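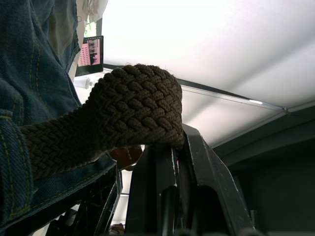
FICTION / SHORT

Search this site Search

The Good Belt

Iqra Warraich did not believe in lucky belts, and she told her uncle so while he was still on the stairs.

"It got me the Tondex job," said Gholamreza.

"You were the only one who applied."

He let that go. The belt was braided, olive going to brown, fuzzy at the tip, and he had worn it to every interview for 45 years. Now he wanted her to wear it to Trernstead. With denim shorts, if she had to.

3 shares 2 comments

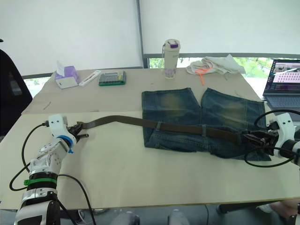 Iqra had her own ideas about luck, mostly that it belonged to people with cars. Still, she let him lay the shorts out on the table. The belt already ran through the loops at the waistband, with a long end left over, enough to go around her and most of the way back.

"It's too big," she said.

"You'll grow."

"I'm thirty."

He offered her 100 dollars to try it. She asked what he'd pay if she got the job. He thought about this for so long that she picked up the shorts and went to find her shoes.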